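Speaker notes: Clearing the bed before you make it
Home textiles evening, Rivadeneira community room

Print this page | E-mail this page

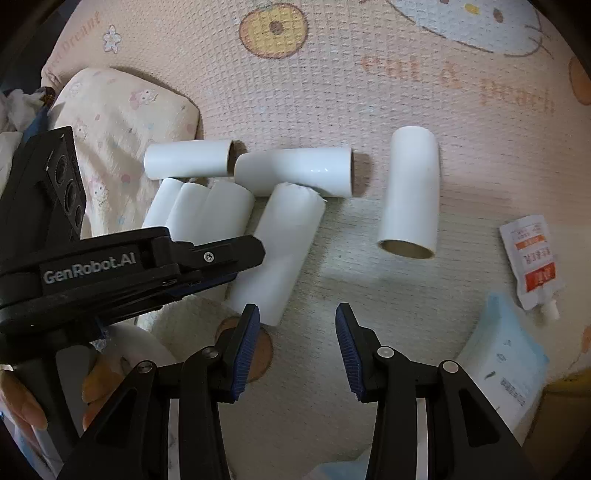

1. Opening (two minutes)

Thank Graciela Riquelme for the room. Ask people to keep the handouts until the end.

Say who the talk is for: anyone whose bed turns into a second table by the afternoon. Quilted covers in particular. Point at the slide. Peach-pink cover, cat face, "eat & peach" in orange, and seven white tubes lying on top. Leave it up while you talk through the next two parts.

2. What ends up on a bed

Ask the room for what was on their own bed this morning. Take four or five answers. Expect laundry, bags, chargers, mail.

Then sort the answers into two groups. Group one has a home somewhere else in the house. Group two has no home at all, and that is the group that comes back every day. Small loose cylinders are the worst of it. They roll into the low places in the quilting and down behind the pillow.

Go back to the slide for a moment. The tubes are mostly on the left of center, and one of them overlaps the pillow. Anyone pulling that cover straight would have to deal with the tubes first.

3. The order of work

Read these out slowly. People write them down.

Get a container before you touch anything. A shoebox will do. Put it on the floor by the bed, on the side you sleep on.

Pick up the small things first. Work from the pillow toward the foot.

Bags next. Look inside each one before you fold it or throw it out. Lorena Carrasco lost a set of keys this way in November and has said I can mention it.

Pillow off. Shake the cover from the foot end, then lay it back.

Smooth from the middle outward with a flat hand. Do not tug a quilted cover by one corner. The stitching puckers and the padding shifts over time.

Pillow on last.

4. Covers with prints

Short section. Skip it if we start late.

Printed covers should be washed inside out, cool, and dried flat or on a low setting. Check the care label first and follow it if it says something different. Lettering usually goes before the pictures do. The orange words on this one are faded, and the cat is still easy to make out.

Mixed patterns are fine. The pillow or folded cloth on the slide has its own tiny pastel print and it sits well enough with the peach. I get asked about matching sets at every talk, and my answer is to buy the cover you like and stop there.

5. Where the small things go

Pass the two boxes around. The Didico box has a lid and stacks. The Sanudo one is open and fits under a low bed frame. I have no arrangement with either of them.

Tubes and rolls store best standing up, open end at the top, in something narrow. Lying down they take more room and they roll out when the drawer opens.

6. Questions

Renato Ledesma has the microphone. Repeat each question before answering, the back rows could not hear last time.

Likely ones: how often to wash a quilted cover, what to do about pets, whether a blanket box is worth the money.

Handouts are by the door. We printed 500. Macarena Figueroa has the sign-up sheet for the spring talk.

E-mail this page | Print this page

Get our newsletter. Enter your e-mail address to hear about new talks. You can unsubscribe at any time.

This site uses cookies. By continuing to browse you agree to our use of cookies. Accept | Settings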